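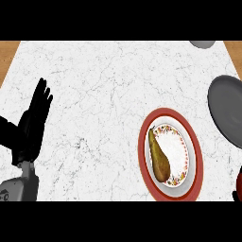 Marble-patterned surface with grey veining, light brown wood showing at both upper corners.

How to seal a marble worktop

Applies to: honed and polished marble, indoors. Do not use this method on engineered quartz or laminate.

Marble is porous and reacts with acid. A penetrating sealer slows the uptake of oil, wine and coffee. It does not prevent etching, the dull mark left when lemon juice or vinegar dissolves the surface. Etching has to be polished out and is covered on a separate page.

Check whether sealing is needed

Put a teaspoon of water on the stone in a spot that gets regular use. Leave it for 20 minutes, then wipe it off. If the stone underneath has darkened, it is absorbing water and should be sealed. If there is no change, test again in six months. Repeat the test near the sink and near the hob, as wear is rarely even.

Materials

Solvent-based or water-based penetrating sealer for natural stone
pH-neutral stone cleaner
Four lint-free cotton cloths
Masking tape
Nitrile gloves

Worked quantities are given for Vorex water-based sealer, which we used on the island unit at the Drudstead kitchen. The island measures 1178 mm by 400 mm. One thin coat took 20 ml. Polished stone takes less than honed, so buy the smallest bottle first.

Preparation

1. Clear the worktop and clean it with the neutral cleaner. Avoid washing-up liquid, which leaves a film.
2. Lift any grease stains with a poultice of bicarbonate of soda and water, covered with cling film overnight. Sealing over a stain makes it much harder to remove later.
3. Let the stone dry for 24 hours. Allow longer in an unheated room.
4. Mask any timber next to the stone. Sealer can leave a patchy sheen on oiled wood, and on bare wood the mark will not wipe off.

Application

1. Try the sealer on a hidden area and let it cure fully. Some products darken the veins slightly.
2. Open a window. Put gloves on.
3. Wet a cloth with sealer and work it over the surface in overlapping strips, finishing one section before starting the next.
4. Leave for the dwell time on the label – usually five to ten minutes. Do not let it dry on the surface.
5. Wipe off all excess with a clean cloth, then buff with another.
6. Apply a second coat if the label allows it, at the stated interval.
7. Remove the tape and keep the worktop dry for 24 hours.

Haze

A cloudy film means that excess was left behind. Dampen a cloth with fresh sealer, rub the area for a minute and buff dry at once. If the film remains, ask the manufacturer which remover suits the product.

Repeat the water test every February and reseal when the stone darkens.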